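Lecture 14: Insertion with a Shape Board
Course handout, robot manipulation

Reading for Monday: the Iment report, sections on contact and reset. Skip the appendix.

1. The task

Peg insertion is usually studied with one peg and one hole. The shape board replaces the single hole with many recesses cut into a foam block. The policy has to select a recess, align with it, and push. Selection and alignment fail for different reasons, and they should be scored apart.

The method in this lecture is Naltidano, a two-stage policy. Stage one estimates the pose of the board from the images. Stage two runs closed-loop on the wrist view and outputs small corrections in the plane of the board, plus one rotation about the vertical axis. Stage two never sees the estimate directly. It gets only a crop centered on the target recess.

The wrist view matters most in the last part of the approach, when the gripper blocks the fixed cameras. Note how much of the upper right is taken up by the hardware, and how much of the board is still left to work with. 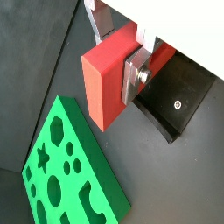
Gilberto Cuervo objects that a crop centered on the recess already assumes stage one is right, so the second stage is being graded on the easy half of the problem. If the estimate lands on the neighboring recess, the corrections will converge nicely on the wrong hole.

The objection stands. Naltidano handles it with a rejection test: stage two also predicts whether the crop contains the target shape, and a low score sends control back to stage one. At most 2 returns are allowed per trial. After that the trial counts as a selection failure.

2. Board pose

The board is free to move on the floor of the enclosure. Its pose is therefore three numbers — two for position, one for heading — and height is fixed by the floor. Estimating heading from the outline alone is ambiguous under a half turn. The recess pattern removes the ambiguity. The star and the hexagon are good landmarks, being unlike anything else on the top face. 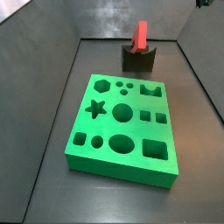 Figure 2. Green board with empty recesses; black block with red piece behind it.

3. Viewpoint

A fixed camera at a low angle compresses the rows of recesses. Errors in depth then grow faster than errors across the view. The Cevinex baseline ignores this and weights both image axes the same. Naltidano learns a weight for each axis from 500 training trials. 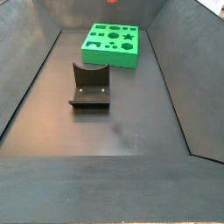
Figure 3. Board toward the back of the enclosure, black bracket in front and to the left.

Marks and specks on the floor should not be cleaned out of the training images. Yaroslav Kostiuk tested a masked version and found worse heading estimates near the walls, where the mask also removed part of the shadow line.

4. Partial occlusion

When the bracket overlaps a corner of the board in the fixed view, outline methods pull the estimate toward the bracket. The recess-based loss drops hidden recesses and fits the rest.

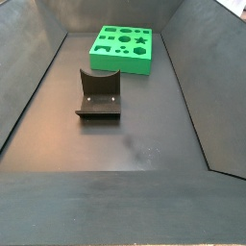

Figure 4. Bracket upright overlapping the lower left corner of the board in the view.

5. Problems

5.1 Write the loss for board pose with a visibility term for each recess. State what happens when only the circular recesses are visible.

5.2 Stöcker scoring gives half credit for a piece resting on the correct recess without going in. Argue for or against, given the split between selection and alignment in section 1.

5.3 Suppose the limit on returns to stage one is removed. Which of the two failure counts can go down, and what bounds the trial length?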